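Lecture 9 notes: From pixels to a grasp you'd bet on

Course handout, Robot Software Studio. Read before the lab, bring a laptop with the Fulura client already installed.

OK, so last time we finished with the state machine and I promised we'd get to the part where the robot has to decide what it's looking at. A few of you came by afterward and asked why we can't just run the detector, take the box with the highest score, and go. You can! I did exactly that the first time I set up the clothing task, and the arm went very confidently toward a coat when I'd asked for a shirt. So these notes are about everything that sits between "the detector says garment" and "the fingers close," and there's a fair amount of it.

I'll assume you remember frames from Lecture 3. If base frame, camera frame and tool frame are blurry in your head, go back and redo the short exercise with the turntable, then come back here.

1. Why clothes on a rack

Rigid things spoil us. A mug has a shape, you can store that shape, and once you've matched it to what the camera sees you know where the handle is, even if the handle is around the back. A shirt doesn't give you that. It has a rough length, it has a color, and it hangs however it happened to land. Two shirts from the same drawer can look less alike than one shirt and one towel.

But a shirt on a hanger is a much kinder problem than a shirt on a floor, and that's why I like the rack for teaching. The cloth is floppy and the hanger isn't. The hook sits on a rod, the rod is a straight line, and straight lines are cheap to find. So we get to use a rigid thing to reason about a soft thing, and the whole pipeline below hangs off that idea (sorry).

2. The perception stack, in the order it runs

Our node graph has four stages. Names are as they appear in the Kemix config, so you can search for them.

rod_finder. Takes the depth image, throws away the floor and the walls, and fits a line segment to what's left above a certain height. Output is two end points in the base frame.

hook_finder. Looks only in a thin band around the rod. It wants small bright curved things. Output is a list of positions along the rod, sorted left to right, each with a score.

garment_seg. The segmentation network. Gives you one mask per garment, or at least it tries to. Ours was fine-tuned on 4,000 labeled images, which sounds like plenty until you look at how many of them have dark clothes hanging next to other dark clothes.

matcher. Pairs hooks with masks. It's the smallest file in the whole repo and it's where most of my gray hair comes from.

People always want to start by improving garment_seg. Please resist this. In the logs we looked at together, the masks were mostly fine and the matcher was pairing them with the wrong hooks. A perfect mask attached to the wrong hanger is a wrong grasp.

3. Matching hooks to masks

The simple version: drop a vertical line from each hook, see which mask it hits first, done. That works great when the hangers are spread out and you're looking at the rack straight on. Push the hangers close together, or look from an angle, and the front garment covers the top of the one behind it. Now the vertical line from hanger three lands on garment two, hanger two also lands on garment two, and garment three has no hanger at all.

The fix we use is an ordering rule. Hooks have an order along the rod. Masks have an order too, if you take the highest visible point of each one and project it onto the rod line. We then look for the pairing that keeps both orders the same and has the lowest total distance. It's the same dynamic programming trick you used for aligning two strings, so you've already written most of it in some other class!
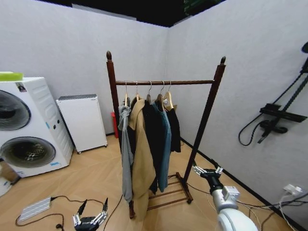
Buenaventura lab, November

This is the robot's own view of the rack, and it's the one we'll work through on the board. Five hangers, five garments, all bunched up close together on the rod. Find the black one on the third hanger and notice how the camel coat hides part of it. That's the case from the last section, in real life: the visible piece of that garment is a poor guide to where its hanger is, and a vertical line by itself can easily get talked into the coat.

Now look at how far down everything hangs. The coat nearly gets to the floor, the teal-blue one stops well before that, and the black top on the far right is shorter still. Length is a feature you get almost for free, and it's quite a good one. If the request is "bring me the short black top," color leaves you with two candidates in this view and length settles it. I'd much sooner trust a length check than a second network.

The light grey one on the left is a nice test of your language side. Is it a hoodie? A sweatshirt? With the fabric twisted and bunched like that, I wouldn't want the robot to sound certain, and our label set lets you return both with a score each. Use that. If the top two labels are close, pass both of them up to the planner and let it ask.

One more thing to spot: both grippers are in view, and the right one is down near the right post. Your segmenter will see them too. Before garment_seg runs, we render the arm model into the camera view from the joint angles and mask those pixels out. If you skip the self-mask, sooner or later something dark on a wrist gets merged with something dark on the rack, and you'll spend an evening on it. I did.

4. Things in the background that will bite you

The room isn't a blank wall and I don't want you to pretend it is. Go back to the picture and look along the left side. There's a washer-dryer with round doors, there are black cables on the floorboards, and over on the right wall there's a black bracket with something coiled looping down from it. Each of those wants handling in the planner as well as in perception.

Round dark glass: depth sensors hate it. You may get holes, or you may get a reading from whatever is reflected in it. Treat missing depth as occupied. Yes, this makes the planner timid on that side. Timid is fine on that side.

Thin cables: they mostly vanish when we downsample the point cloud to voxels. The arm doesn't care, but the base does. We keep a separate floor layer at full resolution just for driving, and anything that isn't floor-colored in that layer is a no-go until a person clears it on the tablet.

Coiled dark stuff on the wall: it can sit at a height where rod_finder is looking. The straight line fit throws it out most of the time. When it doesn't, the giveaway is that the "rod" has no hooks on it, so we reject any rod candidate with an empty hook list.

5. Planning the reach

Right, so we have a hanger and a garment paired up, and a pose for the hook. Where do the fingers go?

My rule is to grasp the hanger and leave the cloth alone. The target is on the hanger close to the neck of the hook. The approach comes from the front and slightly above, the fingers open just enough, and the last stretch is a straight line at low speed. For the final 80 mm we turn off the global planner altogether and run a simple Cartesian controller with a force limit. The planner is good at getting around furniture and bad at being gentle.

Lifting off is its own little problem, as the hook has to go up over the rod before it can come toward you. Pull straight out and you drag the whole rack. A rack on casters will happily roll along with you, which is pretty funny the first time. In our code the lift is three waypoints: up, up and tilt, then back. If the force reading during the first one climbs over the limit, the neighbor's hook is probably tangled, and the right move is to lower, let go and back off.

Which arm? I let the cost function pick. It adds up joint travel, distance from joint limits, and how much of the camera view the arm would block. That last term matters more than you'd think. An arm that parks itself in front of the rack blinds you at the exact moment you need to see the hook.

6. When to look again

Beginners look once and then act for a long time. Please look often. After every motion that touches anything, rerun rod_finder and hook_finder, which together take 28 ms on the lab machine, so there's no excuse. garment_seg is slower and you only need it again if the hook list changed.

Here's the loop in words. Look. Pair. Choose. Move to pre-grasp. Look again, and if the chosen hook has shifted more than a finger's width, go back to pairing. Close. Look again. Lift. Look again, and check that the rod has one fewer hook on it than before. That last check is my favorite line in the whole project. It's tiny, it needs no learning at all, and it catches the case where you closed on air and the case where you pulled two hangers off together.

7. Logging, please

Write out the hook list, the mask scores, the chosen pair and the runner-up pair for every attempt. The runner-up is the one people leave out, and it's the one I ask for when something goes wrong. If the winner and the runner-up were nearly tied, I don't need to see your code, I know what happened.

The Dreritz viewer will read the log folder directly and let you scrub through with the masks drawn on top. Set the overlay to half transparent or you won't be able to see the hooks under it.

For the lab

Work in groups of 2. Start from the branch called rack_start and don't touch garment_seg.

a) Write the vertical-line matcher. Run it on the recorded set and save the pairings.

b) Write the order-keeping matcher. Same set, same output format.

c) Find every recording where the two disagree, and for each one write a sentence or two on which is right and what the camera could and couldn't see. Screenshots welcome.

d) Add the length check to the chooser. Pick your own threshold and tell me how you picked it. "It looked good" is an OK answer if you say what you looked at.

e) Optional, but fun: turn off the self-mask and report what breaks first.

Hand in the code and the write-up together through the course page by 10/9/25. If your Fulura client refuses to connect, it's almost always the clock on your laptop being off, so check that before you email me.

Next lecture we take the garment somewhere and put it down, and I'll want the pairing code from (b) working, so please keep it tidy enough that you can still read it.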